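Dridurov 공용주방 비품·작업대 정비 실무회의 회의록

일자: 2022년 7월 10일
장소: Dridurov 2층 공용주방 옆 회의실
참석: 시설 담당, 비품 담당, 전기안전 담당, 주방 이용부서 대표, 서기
배포: 참석 부서, Dramerville 분관 시설 담당
문서 구분: 내부용

1. 전 회의 결과 확인

4월 회의의 의결 사항 중 완료 2건, 진행 중 1건, 미착수 1건임을 확인하였다.

완료 사항은 벽면 선반 고정 나사 교체와 싱크대 하부장 경첩 교체이다. 선반은 교체 후 하중 시험을 실시하였고 처짐은 관찰되지 않았다. 하부장 경첩은 좌우 모두 동일 규격으로 통일하였으며, 분리한 구형 경첩은 비품실 금속류 상자에 보관 중이다.

진행 중인 사항은 작업대용 식탁보 교체이다. 1차분은 깔았고 2차분은 Tomar 납품을 기다리고 있다. 상세는 3항에서 다룬다.

미착수 사항은 소형 가전 보관장 내부 칸막이 조정이다. 칸막이 판재의 치수가 보관장 도면과 일치하지 않아 발주를 보류하였다. 비품 담당이 보관장을 재실측하여 도면을 수정하기로 하였다.

전 회의록의 오기 1건을 정정한다. 4월 회의록 5항의 "세척대 우측 콘센트"는 "세척대 좌측 콘센트"로 고친다. 우측에는 콘센트가 없다.

2. 비품 대장 정리

비품 대장의 번호 체계를 다시 검토하였다. 현재 주방 비품은 본관 대장과 분관 대장에 나뉘어 등재되어 있고, Dramerville 분관에서 이관된 품목의 일부가 양쪽에 중복 기재되어 있다. 중복 품목은 본관 대장에만 남기고 분관 대장에서는 이관 표시 후 종결 처리한다.

대장 번호 2313은 소형 가전 묶음 번호로 사용되어 왔으나, 묶음 단위로는 개별 점검 이력을 남길 수 없다는 문제가 제기되었다. 묶음 번호는 유지하고 하위 번호를 붙이는 안과 묶음 번호를 폐지하는 안을 비교하였다. 폐지할 경우 과거 점검표와의 대조가 어려워지므로 하위 번호를 붙이는 안을 채택하였다.

하위 번호 표기 원칙은 다음과 같다.
가. 하위 번호는 붙임표 뒤 두 자리 숫자로 한다.
나. 본체와 분리되는 전원선은 본체와 같은 하위 번호를 쓰고 끝에 "선"을 붙인다.
다. 라벨은 본체 바닥면 또는 뒷면에 붙인다. 조리열이 닿는 면에는 붙이지 않는다.
라. 전원선 라벨은 플러그 쪽 끝에서 한 뼘 안쪽에 감아 붙인다. 플러그 목 부분은 비워 둔다.

이용부서 대표는 라벨 접착제가 세척 시 번지는 사례가 있었다고 보고하였다. 비품 담당은 Setex 라벨지의 내수형으로 변경하여 시험 부착한 뒤 결과를 다음 회의에 보고한다. 시험 대상은 세척 빈도가 높은 품목으로 한정한다.

3. 작업대 식탁보

현재 사용분은 회색 바탕에 가는 흰색 격자무늬가 있는 천이다. 이용부서에서 제출한 의견을 항목별로 검토하였다.

3.1 밀림 및 주름
무거운 기기를 옮길 때 천이 함께 밀려 주름이 생긴다는 의견이 접수되었다. 격자선이 있어 천이 밀린 정도를 눈으로 판단하기 쉽다는 점은 장점으로 평가되었으나, 밀림 자체에 대한 대책은 별도로 필요하다. 작업대 모서리 고정 집게를 사용하는 방안, 천 아래에 미끄럼 방지망을 까는 방안이 제시되었다. 고정 집게는 작업자의 옷에 걸릴 수 있다는 반대 의견이 있어 미끄럼 방지망을 우선 시험한다. 방지망은 작업대 한 대에만 적용한다.

3.2 표면 상태
천 표면에 보풀감이 있어 가루 식재료가 묻으면 털어내기 어렵다는 의견이 있었다. 반죽 작업은 식탁보 위에서 직접 하지 않고 전용 판을 사용하도록 이용 수칙에 명시한다. 액체를 사용하는 작업에는 별도의 쟁반을 받친다.

3.3 세탁
세탁은 외부 위탁을 유지한다. 세탁 후 수축 여부를 확인하기 위하여 격자 열 칸의 길이를 세탁 전후로 측정한다. 측정은 가로와 세로 각 한 번씩, 천의 중앙부에서 한다. 측정값은 세탁 인수증 뒷면에 적는다.

3.4 2차분 발주
Tomar에 발주한 2차분은 폭 146cm로 확정되었다. 길이는 작업대 길이에 양쪽 늘어뜨림을 더하여 344cm로 하였다. 통로 쪽 늘어뜨림이 길면 발에 걸린다는 의견이 있어 통로 쪽은 안으로 접어 고정한다. 접은 부분 위에는 기기를 올리지 않는다.

4. 소형 가전 전원선 배치

전기안전 담당이 작업대 위 전원선 처리 기준안을 설명하였다. 기준안의 취지는 선이 조리 도구나 식재료와 같은 동선에 놓이는 것을 줄이는 데 있다. 작업대 상판에 선이 길게 놓이면 그릇을 당기거나 과일을 집을 때 손에 걸릴 수 있고, 선이 당겨지면 연결된 기기의 위치도 흔들릴 수 있다.
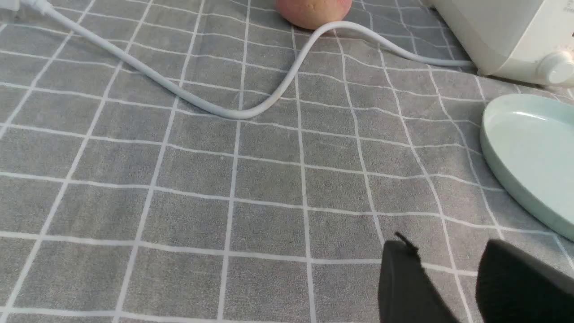
기준안에 대하여 다음과 같이 논의하였다.

4.1 여분 길이
여분의 선은 기기 뒤쪽에서 느슨하게 접어 벨크로 띠로 묶는다. 단단히 감아 묶는 방식은 피복에 꺾임이 남으므로 금한다. 사용 중에는 발열을 고려하여 묶음을 푸는 것이 원칙이라는 의견과, 풀면 상판으로 선이 퍼진다는 의견이 대립하였다. 소비전력이 큰 가열 기기는 풀어서 사용하고, 그 밖의 기기는 느슨한 묶음을 허용하는 것으로 정리하였다.

4.2 뽑아 둔 플러그의 위치
사용하지 않는 기기의 플러그는 상판 위에 그대로 두지 않고 작업대 뒤편 걸이에 건다. 걸이는 선의 무게가 플러그 목에 실리지 않는 형태로 한다. 갈고리형과 홈형의 견본을 비교한 결과 홈형이 적합하다고 판단하였다. 설치 위치는 상판 윗면에서 100mm 아래로 한다.

4.3 식재료와의 간격
과일, 채소 등 둥근 식재료는 선에 기대어 놓지 않는다. 복숭아와 같이 눌리면 상하기 쉬운 품목은 바닥이 평평한 접시나 얕은 그릇에 담는다. 이용부서 대표는 손질 대기 중인 과일을 잠시 천 위에 내려놓는 경우까지 막기는 어렵다고 하였다. 수칙 문구는 "식재료는 용기에 담아 전원선과 떨어뜨려 둔다"로 하고, 간격 수치는 넣지 않기로 하였다.

4.4 흰색 전원선의 변색
흰색 전원선은 오염이 쉽게 드러나므로 점검 항목에 변색을 추가한다. 단순 얼룩과 피복 열화의 구분 기준은 다음과 같다. 마른 천으로 닦아 지워지면 얼룩으로 본다. 지워지지 않으면 해당 부위를 손으로 가볍게 굽혀 굳음과 갈라짐을 확인한다. 굳음이나 갈라짐이 있으면 사용을 중지하고 전기안전 담당에게 인계한다. 점검 전에는 반드시 플러그를 뽑는다. 세정제를 적신 천은 사용하지 않는다.

4.5 연장선
작업대 상판에서의 연장선 사용은 금지한다. 길이가 모자라는 기기는 콘센트에 가까운 작업대로 옮겨 사용한다. 기존 연장선은 비품 담당이 회수하여 행사용으로 분류한다.

5. 기기 배치

흰색 소형 가전은 보관장 상단, 금속 외장 기기는 하단에 두는 현행 방식이 무게 기준과 맞지 않는다는 지적이 있었다. 색상이나 외장에 따른 구분은 폐지하고, 무거운 기기를 하단에 두는 것으로 변경한다. 전원선이 본체에 고정된 기기는 선이 나온 쪽을 보관장 안쪽으로 향하게 넣는다. 꺼낼 때는 선을 잡지 않고 본체를 양손으로 잡는다.

작업대 위 상시 비치 기기는 작업대마다 한 대로 제한한다. 이용부서는 오전 준비 시간에 두 대가 필요하다고 요청하였다. 추가 기기는 사용 직전에 꺼내고 사용 후 보관장에 반납하는 조건으로 허용한다. 반납 확인은 기존 점검표의 비고란을 사용하며 새로운 양식은 만들지 않는다.

6. 분관 적용 여부

Dramerville 분관의 작업대는 벽면에서 떨어져 있어 뒤편 걸이를 같은 방식으로 설치할 수 없다. 분관에는 식탁보 및 라벨 기준만 먼저 적용하고, 전원선 기준은 4.1, 4.3, 4.4만 준용한다. 4.2는 분관 시설 담당이 대체안을 제출한 뒤 다시 심의한다.

7. 의결 사항 및 담당

7-1. 보관장 재실측 및 도면 수정: 비품 담당
7-2. 묶음 번호 2313의 하위 번호 부여: 비품 담당
7-3. 내수형 라벨지 시험 부착: 비품 담당
7-4. 미끄럼 방지망 시험(작업대 한 대): 시설 담당
7-5. 홈형 걸이 설치: 시설 담당, 전기안전 담당 입회
7-6. 전원선 변색 점검 항목 추가: 전기안전 담당
7-7. 이용 수칙 개정 문안 작성: 이용부서 대표
7-8. 연장선 회수: 비품 담당
7-9. 분관용 걸이 대체안 제출: Dramerville 분관 시설 담당

8. 보류 사항

식탁보를 천에서 닦아 쓰는 재질로 바꾸는 안은 2차분 사용 결과를 본 뒤 재상정한다. Tomar에 재질 견본을 요청하되 견본 수령이 구매 의사로 해석되지 않도록 요청서에 명기한다.

콘센트 증설안은 건물 전기 용량 검토서가 제출되지 않아 심의하지 않았다. 검토서에는 오전 준비 시간의 동시 사용 부하를 포함하여야 한다.

9. 기타

냉장고 문 고무 패킹 청소는 주방 정기 청소 항목에 포함되어 있음을 확인하였다. 별도 의결은 하지 않았다.

행주 건조대 위치 변경 요청은 시설 담당이 현장 확인 후 처리한다. 건조대를 작업대 뒤편으로 옮길 경우 4.2의 걸이와 간섭하는지 함께 확인한다.

차기 회의 일정은 2차분 식탁보 입고 후 서기가 공지한다. 본 회의록에 대한 정정 요청은 배포 후 서면으로 서기에게 제출한다.

붙임
1. 소형 가전 하위 번호 부여표(안)
2. 홈형 걸이 설치 도면
3. 전원선 점검표 개정안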